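Guide to the Workholm folding table, household edition. Revised 16 January 2021 by Mahsa Yazdani. Replaces the September sheet, which had the sleeves backwards.

## Section 3: Folding T-shirts and loading the basket

Sections 1 and 2 got the table upright and level. If yours is upright and only mostly level, go back to Section 2, step 6, and turn the left rear foot until the wobble stops. A shirt will forgive a wobble. A stack of shirts leans slowly for a while and then goes all at once, usually while you're out of the room looking for the other sock.

This section covers short-sleeved T-shirts only. Long sleeves are in Section 4, anything with buttons is in Section 5, and fitted sheets are in the appendix, where they can't hurt anyone.

### 3.1 Before you start

You'll need:

- the table, with the top wiped and dried
- one basket, straight-sided if you have a choice
- shirts that are all the way dry
- a clear stretch of tabletop wider than the widest shirt

The Workholm top is 57 inches wide. That's plenty for one adult shirt laid sideways with the basket behind it, and it is not plenty for one adult shirt, the basket, a laptop, and lunch. Choose.

> **Note:** "All the way dry" means the hems and the neckband too. The body of a shirt dries first and will lie to you about the rest. Squeeze the neckband between two fingers. If it feels cool, hang the shirt up again and fold a different one.

> **Caution:** The top has a light finish and shows everything. Wipe it with a damp cloth and let it dry before any white shirt goes down. Don't use furniture polish. Polish makes the surface slippery, and it makes the shirts smell like a bank lobby.

### 3.2 Placing the basket

1. Stand the basket toward the back of the table. If you're right-handed, back left works well. Center works for everyone.
2. Leave a hand's width between the basket and the edge you're standing at, then leave a good deal more, because the shirt goes there.
3. Turn the basket so a long side faces you.
4. Run your palm around the inside. Wicker grows little splinters as it ages and they're very fond of jersey knit. Trim any you find with nail scissors.
5. If there's a liner, smooth it down over the rim and tie it if it ties.

> **Note:** The Nazari basket sold with the table is sized for shirts folded by the method in 3.3. Any other basket will do if the folded shirt lies flat in the bottom without curling up the walls. Test with one shirt before you commit the whole load.

### 3.3 Folding the shirt

Read all the steps once before you pick anything up. It's hard to turn a page with a sleeve in each hand.

1. Take one shirt from the pile. One. The second shirt clinging to it by static doesn't get a turn yet.
2. Hold it by the shoulders and give it a single firm shake. This does most of the work an iron would do, and it takes a second.
3. Lay it down sideways, with the collar toward your right and the hem toward your left. (Left-handers may swap these. Please then swap every left and right from here on, and be patient with us.)
4. Smooth from the middle outward with a flat hand. Start at the chest and finish at the hem.
5. Check that both layers are flat. The back layer likes to hide a crease under the front one. Slip a hand inside the shirt if you suspect something.
6. Fold the shirt in half lengthwise, bringing the far side over to the near side, so one sleeve lands on the other.
7. Line up the hem first, then the shoulder. If they won't both line up, the shirt has twisted in the wash and never will. Favor the shoulder and move on with your life.
8. Fold the sleeves back over the body and press them flat. A sleeve left to itself bunches into a lump, and the lump will print through to every shirt you stack above it.
9. Fold the hem end toward the collar, stopping just short of the neckband.
10. Fold once more in the same direction. You should have a tidy packet with the neckband along one edge.

> **Note:** Picking up cloth by a pinch in the middle pulls creases toward the pinch from every direction. For moving a shirt an inch or two that's fine, and you can smooth it afterward. To lift a folded shirt, slide your whole hand underneath.

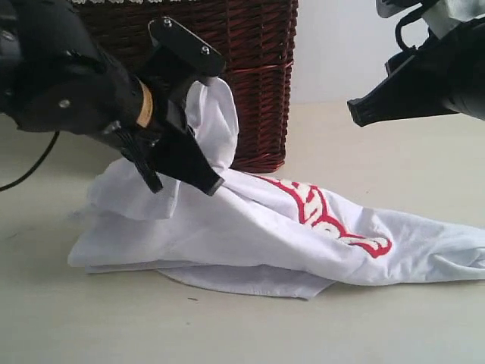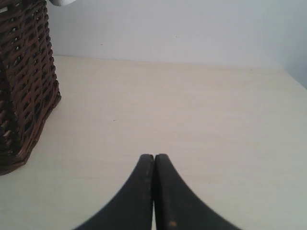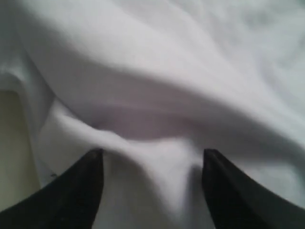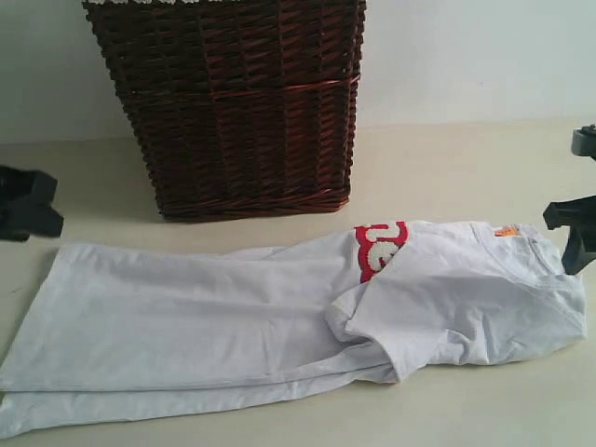 *White T-shirt and basket. The basket appears in the first, second and fourth pictures; the first and third show cloth in need of step 4.*

### 3.4 Printed shirts

A shirt with a printed graphic folds the same way, with two small differences.

1. Turn the shirt so the print ends up inside the first fold if the print is old and cracking. Newer prints can face out.
2. Don't put a crease across the middle of a thick print if you can shift the fold to one side of it. An inch is usually enough.

If you sort your shirts by what's printed on them, leave enough of the graphic showing to tell one from the next. A drawer of white packets is handsome and completely useless at six in the morning.

> **Caution:** Never iron over a print from the front. We mention this in a section that has nothing to do with ironing on account of the mail we get.

### 3.5 Loading the basket

1. Carry each packet to the basket on a flat hand, with the last folded edge facing you.
2. Set it down. Dropping it from the rim undoes steps 9 and 10, and sometimes 8.
3. Put the next one in with its thick edge at the opposite side. The neckbands add up faster than you'd think, and alternating keeps the stack level.
4. Stop when the stack reaches the rim. There's always room for one more, and the one more is always the one that ends up on the stairs.
5. Heavy shirts go at the bottom. So do the ones you never wear, though that's a different problem and this manual can't help you with it.

The Doritz drawer divider, part 679, takes the same packet standing on its folded edge. If you own one, fold a third time at step 10 and file the shirts upright. If you don't, skip this paragraph with our blessing.

### 3.6 When it goes wrong

**The packet springs open.** The shirt has too much air in it. Unfold back to step 6, smooth again from the middle, and press each fold with your forearm. Children's shirts with a stiff print may never stay shut. Put something on top.

**One end is fatter than the other.** The sleeves weren't flat at step 8, or one of them slipped out while you were admiring the other. Unfold as far as the sleeves and redo them.

**The packets are all different sizes.** They're all different shirts. Step 9 is where you correct for this. Fold a long shirt a bit farther toward the collar and a short shirt a bit less. Use the first packet as your pattern and hold the others to it.

**The shirt slides off the front of the table.** Either the top has been polished (see the caution in 3.1) or the front feet are set lower than the back ones. Check with a level. A marble also works and is more fun.

**Specks on the shirt.** Wipe the table again. On a pale top you'll see crumbs and lint easily enough if you crouch and look along the surface toward the light. Brush the shirt off with a dry hand before you fold the speck in for good.

**The table feels too low.** The legs have 3 height settings and the tables leave our shop on the lowest, so most are still there years later. Tall folders should go up one. Instructions are in Section 2, step 9, and it takes two people or one very determined one.

### 3.7 How long this should take

A practiced folder takes around 70 seconds for a shirt done slowly, and much less once the hands know the order. Your first several will take longer. Widance has run beginner sessions with these steps for years, and every group has one person who is finished before the rest have found the hem. Try not to stand beside them.

If you stop partway through a load, leave the current shirt flat on the table, folded lengthwise, and pick up again at step 8. Don't leave it half folded in the basket. You'll come back, take it for a finished one, and put three more on top.

### 3.8 Putting away

1. Lift the basket by its handles if it has them, or from underneath if it doesn't. A wicker rim is decoration and shouldn't carry a full load.
2. Wipe the top once more.
3. Fold the table only when nothing is on it. Look underneath as well. Cats are not covered by the warranty.
4. Store it upright, feet down, with the latch facing the wall.

Continue to Section 4, Long Sleeves, when you feel ready.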